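**볼레티, 강풍·호우 대비 교량 통제 안내 서비스 시작**

2026년 10월 20일

기상 정보 업체 볼레티(Volletti)는 강풍과 집중호우 때 해안 교량의 통행 제한 여부를 운전자에게 미리 알리는 서비스 ‘스터넘(Sternum)’을 시작한다고 밝혔다. 대상은 해안 지역 교량 112곳이다.

스터넘은 교량 관리 기관이 입력한 통제 기준과 볼레티의 단기 예보를 함께 계산한다. 풍속이나 강수량이 기준에 가까워질 것으로 예상되면 최대 여섯 시간 전에 문자와 앱으로 알림을 보낸다. 이용자는 출퇴근 경로에 있는 교량을 두 곳까지 무료로 등록할 수 있다. 공사로 차로가 줄어든 교량은 따로 표시되며, 우회 도로의 침수 위험도 같은 화면에서 확인할 수 있다.

볼레티는 지난 7월부터 교량 40곳에서 시범 운영을 했다. 이 기간에 접수된 의견에 따라 야간 알림을 끄는 기능과 화물차용 풍속 기준을 추가했다. 측정 장비는 워너(Woner)가 공급하고 현장 점검은 라저르(Lazăr)가 맡는다.

자로스와프 피옹테크 볼레티 예보사업부장은 “교량이 통제된 뒤에 소식을 듣고 차를 돌리는 운전자가 많았다”며 “출발 전에 경로를 정할 수 있도록 알림 시각을 앞당겼다”고 말했다.
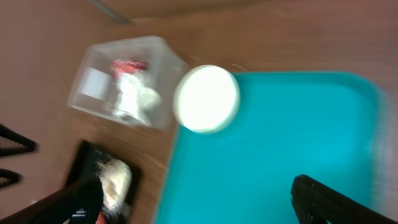 글 | 옌 김 (볼레티 홍보팀)

알림은 예보에 따른 참고 정보이며, 실제 통제 여부와 시각은 각 교량 관리 기관이 결정한다. 예보가 바뀌면 수정 알림이 발송된다. 기존 볼레티 앱 이용자는 앱을 업데이트한 뒤 ‘내 경로’ 메뉴에서 교량을 등록하면 된다. 앱을 쓰지 않는 운전자는 홈페이지에서 문자 수신을 신청할 수 있다.

운송 회사와 버스 회사를 위한 단체 등록은 별도로 받는다. 차량 종류별 기준 설정과 요금은 상담을 거쳐 안내한다.

서비스 문의: 볼레티 고객지원팀 쩌우 김
언론 문의: 볼레티 홍보팀 옌 김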